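Ticket: pay and display machine, Sodance beach car park
Opened by: Remzi Tekin
Date: Monday, March 14, 2022
Status: waiting on Kernero

What happened
Morning all. I drove down to Sodance on Saturday with the kids for a bit of sun (along with half the county, by the look of it!) and the machine by the slipway took my card, thought about it for ages, then said "payment declined". I tried again and got the same message. My bank app now shows 2 payments and I've got no ticket for either – and there was a penalty notice on the windscreen when we got back from the sand.

What I've tried
Rang the Bukon helpline and sat on hold for almost 14 minutes before it cut me off. I've also sent my bank statement through the web form, which gave me a green tick but no reference number.

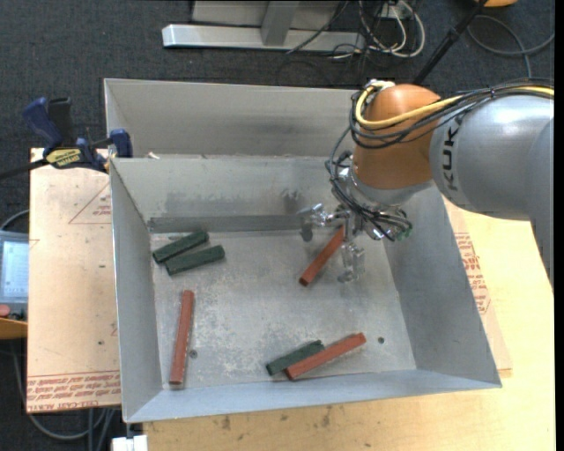
Update, same day
Hassanpour from parking rang me back, very nice about it. The penalty is on hold and one payment is being refunded. The machine itself has gone over to Kernero, who look after the card readers, and they want 4 working days to pull the logs. I'll leave this open until the money's back in my account.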